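About Pluletti Paper Crafts

Hi, I'm Dragica Pavlović, and I'm the person behind Pluletti! If you've ended up here, you probably printed one of our patterns, or you're hunting for something to do with the kids on a wet afternoon, or you typed "paper lantern no glue" into a search box at ten at night (I get a lot of those). Whatever brought you, come on in.

Pluletti is a small craft school and a pattern library. We teach paper folding, card making and simple bookbinding to grown-ups and kids, and we put our patterns online so you can print them at home. I started it at my kitchen table when my son's teacher asked if I could run a table at the school fair, and I said yes before I had any idea what I'd make. I made paper boats. So many paper boats. A line formed, we ran out of paper by noon, and I drove home thinking, well, I'd like to do that again.

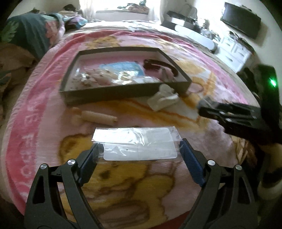

Who we are

There are four of us now. I write most of the patterns and teach the Wednesday evening class. Otis Lindqvist draws the templates, and he's the reason your tabs line up. If you've ever cut out one of my early designs from before Otis joined, I'm sorry about the flaps!

Eifion Cadwaladr runs the bookbinding workshops. He spent years repairing library books and he can sew a pamphlet while telling you a long story about a bus. Vaughn Whitfield looks after the website, the orders and the paper cupboard, and he answers your emails, usually the same day unless it's the week before Valentine's Day, when all bets are off.

What we make

The library has 215 patterns in it at the moment. Greeting cards and gift boxes are the biggest group, then ornaments, bookmarks, party hats, envelopes and a small but growing zoo (the hedgehog is by far the most printed, and the giraffe still needs work on its neck). Most of them use regular cardstock, a pair of scissors and a glue stick. If a pattern needs a craft knife we say so right at the top, and we mark those ones as grown-up projects.

I test every pattern on my own home printer, which is old and cranky and prints everything a touch to the left.

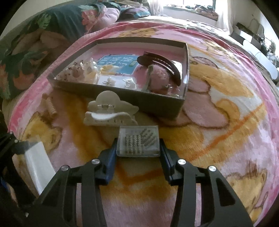 Otis then cuts the whole thing again from scratch using only the written steps, and if he gets stuck I have to go back and rewrite them. He got stuck on the star box three times. It's a much better star box now.

Classes

We keep classes to 6 people so there's room to spread out on the big table. You don't need to bring anything except your reading glasses if you use them. Paper, tools, tea and cookies are all included, and beginners are very welcome. Kids can come to the weekend sessions with an adult, and the adult has to make something too. That's my one rule and I'm sticking to it!

Every March we do a card swap. You make a card, mail it to us, and we send you somebody else's. Last time more than 3000 cards came through the door and Vaughn sorted them in laundry baskets in the hallway.

Using our patterns

Print as many as you like for your home, classroom, scout troop or church group. Please don't sell the patterns themselves or post the files on another site. If you want to sell finished pieces at a craft fair, that's fine with us, just send Vaughn a quick note first.

And if something doesn't fold the way it should, write and tell us which pattern and which step. A photo helps a lot, even a blurry one. We fix the file and put your first name in the notes at the bottom of the page.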